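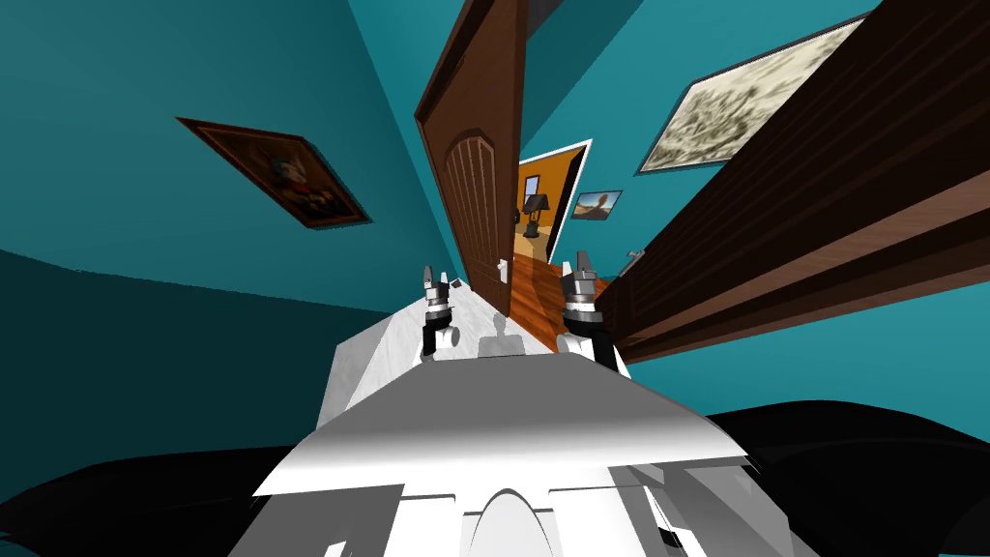 April 14, 2018. Limewash trials, Ukemdale boards, continued.

Opened the second tub of putty this morning. It has been standing under water since February and is much fatter than the first, with no grit that I could feel between finger and thumb. Weighed out 400 g and let it down with water until it ran off the brush like milk. Passed it through the fine sieve into the Pevora bucket. Left behind a few crumbs, which went back in the tub.

Board A: damped down twice, 2 thin coats of wash. Drying patchy along the top where the old plaster is harder.

Board B: same wash with a spoonful of raw linseed oil beaten in. It goes on slower and drags at the corners. I expect it to shed water better but won't test it for a week.

Board C: the Hervieu ochre, soaked overnight first. Colour in the bucket is far too strong — it will go much paler, but I have noted the batch as 506 so we can match it. The earlier batch was 577 and came out pinker on the same plaster.

Gave up on board D. The plaster was still green at the back and the wash sank straight in. 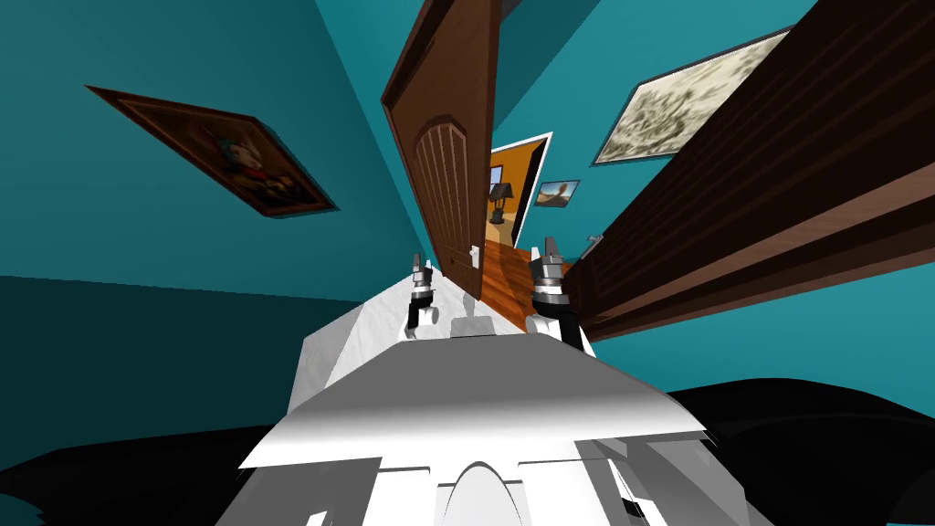

Tien-fu Tsao thinks the trouble with D is suction and not age, and would put on a coat of plain lime water the day before and try the same board again. Worth doing. Will make the lime water up from the top of the first tub.

Still to do: wash the sieve, label C on the back, ask Nelura whether the next lot of putty can come in smaller tubs.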